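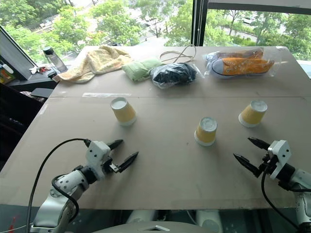
Table at the start of sorting, yellow cups for scale

Home > Forum > Storage and Packing > Shoes and Clothes
Print this page | E-mail this thread to a friend

Canvas shoes in clear bags — yes or no?

rekard_lane
I'm putting the spring things away and packing the summer things for a move in May. I've started bagging things separately in clear plastic so I can see what I've got without opening every box. So far that's the orange canvas shoes in one bag and the dark clothes in another. Towel and the green cloth I was going to leave out and use as padding.

My question is whether canvas shoes are all right in plastic for 2 months. White laces, rubber soles, nothing fancy. The boxes are going into a unit at Thongdee, number 143, which is indoors but not heated.

dustpan
No. Canvas needs air. I did the same with a pair of plimsolls and they came out with grey spots round the eyelets. Use a cotton bag or an old pillowcase.

P. Semeniuk
I disagree with that. Plastic is fine if the shoes are bone dry when they go in. Leave them out for a couple of days with the laces loosened and the insoles lifted, then bag them. I've stored walking shoes that way over several winters. Damp is the problem, and you can shut damp into a pillowcase in a cold unit as well.

dustpan
Mine were dry.

P. Semeniuk
Dry to the touch, or dry inside the toe? The toe is always last.

tallboy356
Does it matter which way up they go? I lie mine on their sides, sole to sole, and the uppers keep their shape. If you stand them up and put something heavy on top the heels fold over and never come back.

rekard_lane
They're on their sides now but that's only how they landed. I'll keep them like that.

Another question while I'm here. The paper cups are left over from a party and I'd like to keep them for the next one. Do they go in the kitchen box or is it not worth it? I've got a round thing here as well with a brown ridged side and a white top, and I'd rather it didn't get squashed. 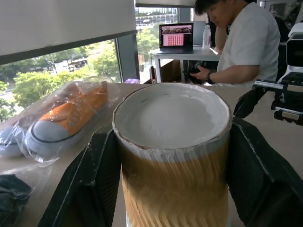 Photo: rekard_lane

Woo-jin Ham
Stack the yellow ones inside each other and put them in something hard, a saucepan or a biscuit tin. They weigh nothing so they always end up on top, and then somebody puts a bag on them. The ridged one I would wrap in the green cloth and put in a corner of the box, upright. Ridged stuff creases easily and you can't press it flat again.

As for the shoes, I'd leave the neck of the bag open. You still see what's in it and the air can get round.

dustpan
An open bag I could live with.

tallboy356
I'd throw the cups out. A pack costs next to nothing and you are paying for the space in that unit.

Woo-jin Ham
Three cups in a saucepan take up no space at all.

tallboy356
Fair enough, if the saucepan is going anyway.

P. Semeniuk
One thing about the dark clothes. Don't put them in with the pale yellow towel unless you've washed them a few times. I had navy come off on a cream towel in a Temov crate, and that was only three weeks.

rekard_lane
The towel is staying out of that bag. It's going round the plates.

I've loosened the laces and moved the shoes nearer the window for now. Bag open at the neck, on their sides, near the top of the box. Cups in the big saucepan. I'll look in on them when I collect the first lot and post again then.

dustpan
Write on the box which end is up. I forgot, and the unit people turned mine over.

Previous thread | Next thread | Back to Storage and Packing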